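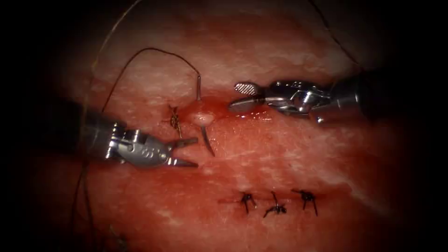
Aiguille courbe et fils de suture sur le tissu, entre les deux instruments. Photo : Vevis

Brovport, 22 juillet 2025. Le centre de formation Vevis ouvre cet automne un atelier entièrement consacré à la suture, et les inscriptions commencent dès maintenant ! Au programme : passage de l'aiguille, tension du fil, nœuds, régularité des points. Des gestes que l'on croit acquis et que l'on redécouvre avec bonheur quand on prend le temps de les reprendre un à un.

La session pilote d'avril, menée à Borngate, a reçu 186 candidatures pour des groupes de 9 personnes. « Les participants restaient après l'heure pour refaire un dernier nœud, puis encore un autre. J'adore enseigner dans ces conditions », raconte Josée Lapointe, responsable pédagogique.

L'atelier s'étend sur 6 séances, en petits groupes, avec reprise commentée des vidéos de chacun. Il s'adresse aux internes et aux chirurgiens en exercice. Les séances auront lieu salle Poojary, au siège de Vevis à Brovport.

Inscriptions et renseignements : secrétariat de Vevis, Brovport.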